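Chapter 4. Setting Up the Table Kit for Cup and Plate Tasks

This chapter is for owners of the Ulent Table Kit, hardware version 10 and later. Please finish Chapter 3 (mounting the arm and emergency stop) before you begin. The kit was tested by Verumthorpe in their training room, and the order of steps follows their work.

4.1 Preparing the table

1. Put the green cloth on the table and pull it flat by hand. Folds may hang at the sides, but the top must be smooth.
2. Move all cables off the table top. Cables on the floor are allowed if no person walks there.
3. Place one plate within easy reach of the arm and put one cup on it, with the opening up.
4. Switch on the arm and choose Slow Mode in the menu.
5. Bring the gripper above the plate and stop there. Do not close the fingers yet.
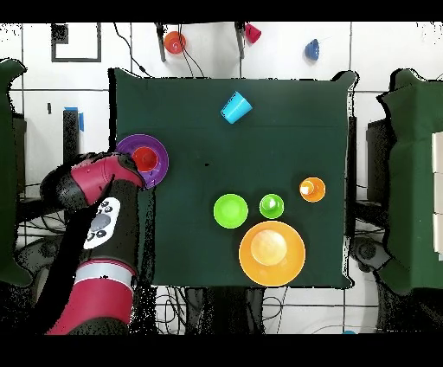
Fig. 4-1. Gripper above the purple plate, red cup standing on it.

Note: A cup that lies on its side is also permitted. The program has a separate routine for it, see 4.5.

CAUTION: Keep your hands away from the cloth when the arm has power. Slow Mode is slow, but it is not soft.

4.2 Approach height

The approach height is the distance between the finger tips and the rim of the dish before the last downward move. The factory value is 84 mm. For wide bowls you can leave it so. For small cups, lower it in small steps until the fingers come straight down without touching the neighbor dish.

1. Open Settings, then Approach.
2. Select the dish type (plate, bowl or cup).
3. Move the gripper over the bowl you want to test.
4. Press Save Point. The pause before descent is set to 1000 ms, please do not make it shorter on the first day.

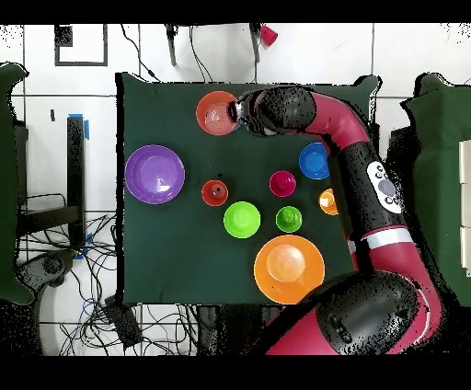

Raelene Waaka: We kept the factory height for bowls and changed it only for cups. I would advise to save the cup value under a new name, then you can always go back to the old one.

Her advice is good for all users. Saved values stay in memory after power off, and there is space for 238 points.

4.3 Working in a close group

When dishes stand close together, the fingers need room on both sides of the wall they will hold. Start with a cup whose rim is free at the back - one finger goes inside and the other stays outside.

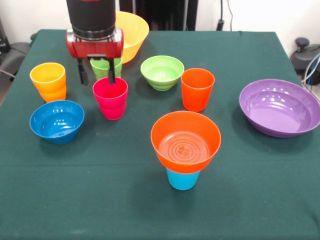
Ulent Table Kit User Manual - Issue 10 - Page 84

1. Turn the wrist so that both fingers point straight down.
2. Lower the arm until one finger is inside the rim.
3. Look from the side and check that the outer finger does not press on another dish.
4. Close with force level Low.

Note: A bowl placed on top of a cup must be entered as two objects. Take the bowl first.

CAUTION: If a dish is caught between the finger and the cloth, press Stop and raise the arm by the menu. Do not pull the dish.

For spare finger pads, write to Altıntaş and give the version number of your kit.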